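The Arm That Wouldn't Stop

The fault at Kurker's test room in Dirbridge showed up on run 222. The arm was supposed to reach past a closed laptop, pick up a plastic cup of water and set it back down. It had done that 95 times in a row. On this run it came in low, touched the laptop lid and kept pushing.

The force limit should have halted it at 5 newtons. The log shows 310 milliseconds between contact and the stop, and in that time the laptop slid into the nearest cup. The water went over the table and into a power strip, and the room lost its lights. 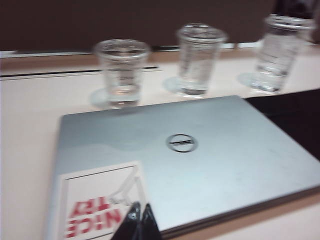

Kurker first blamed the wrist camera. Its pictures blur when the arm moves fast, and the software can lose the edge of a clear cup. But the camera had the height right. The trouble was in Milline, the program that passes force readings to the controller. An update in August had put those readings in the same queue as the video, so a stop signal could sit behind a batch of pictures.

The fix went in on 16th May. Force readings now have their own line to the controller, and the power strip has been moved to the wall.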